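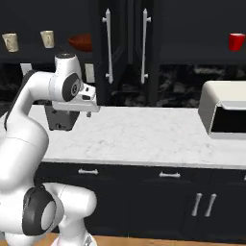 We use cookies to keep this site running and to see which stories get read. By continuing you agree to this.

The Grocery Money

For the first eleven years I was married I turned in my receipts on Friday nights, or whatever night he happened to be home and in the mood for it, and I want to say right off that he never laid a hand on me. I used to say so to myself all the time. I said it in the car and I said it in the checkout line at Sisay, with the calculator in my coat pocket, putting the good butter back.

He liked the receipts flat. He would smooth them out on the table with the side of his thumb and go down them with a pencil, and if there was something he didn't understand he would make a little dot beside it and look up at me, perfectly pleasant, and wait. Once it was hair clips. I talked about those hair clips for the better part of an hour, how our daughter had lost hers at the pool, how they came on a card and you couldn't buy just one, and I could hear my own voice going up and up like a kettle. He wrote it all down. He had lovely handwriting - I fell in love with it, if you want to know, back when he was sending me letters from Zurnach and I was still living over the shoe repair with my cousin and spending my whole paycheck on records.

My paycheck had stopped by then, of course. It made sense to let the job go when the baby came, and it made sense to close my little account because of the fees, and it made sense to have just the one card, with him, for emergencies. You would be amazed how much sense things can make when they come along one at a time with a nice long stretch in between.

What I did have was the bottle money. We drank a lot of ginger ale in that house, and he never thought about the deposits. I'd take the empties down to the machine behind Sisay and put the coins in a boot, and then in both boots, and when the boots got heavy enough to worry me I finally told my sister. I told her over the phone, whispering, with the kitchen tap running.
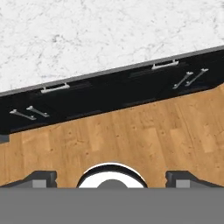 My sister said a boot was no place for money and that she would come on the bus that very week, and did I have my birth certificate, because banks were particular about it. She didn't say one word about him. I had been braced for it, too, I had a whole speech ready about how hard he worked.

So she came, and we took the bus on to Skokbridge, where he didn't know a soul, the two of us with a tote bag apiece and our arms nearly out of their sockets. The teller was a young fellow with a cold. He ran the coins through the counter and it made such a racket that people turned around, and I thought, well, that's it, somebody will tell him. Then he blew his nose and slid the slip across and asked how I would like my name to appear. I had to think. I hadn't been asked that in so long that I gave him my maiden name first and had to start over, and he just got out a fresh form and didn't sigh or anything.

I kept the bankbook at my sister's. It took three more years, and I'm not proud of that, and I've stopped being ashamed of it as well, on most days. In the end it was January, with the roads bad, and I had $1,427. It was enough for a deposit on the apartment at 44 Skatside and a month ahead, and a bunk bed for the girls from a family moving out downstairs.
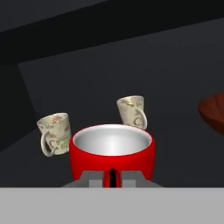 The woman at the legal aid office had a word for it, which surprised me, as I'd gone in thinking I would have to explain the pencil dots from scratch. She had a form with a box for it and everything. She asked me what I had bought with my own money, the first thing, and I suppose she wanted to hear about coats for the girls. But it was a mug, and I told her so. A red one, good and shiny, wide at the top so you can get your whole hand around it, and a sort of silvery white on the inside. I've had it on Skatside ever since, and most mornings it's the first thing I reach for. I paid full price for it. I came out of the store with the receipt in my glove, and I walked all the way to the bus stop holding on to it, and on the bus, and up the stairs, and the girls wanted to know what I had in my hand.

I told them it was from the store. The little one asked if she could draw on the back, and I found her a crayon, and she drew a cat, or it may have been their aunt.

Posted 2021-02-10
248 shares | 1,849 views

Contact us | © Skatside Stories. All rights reserved. | Back to top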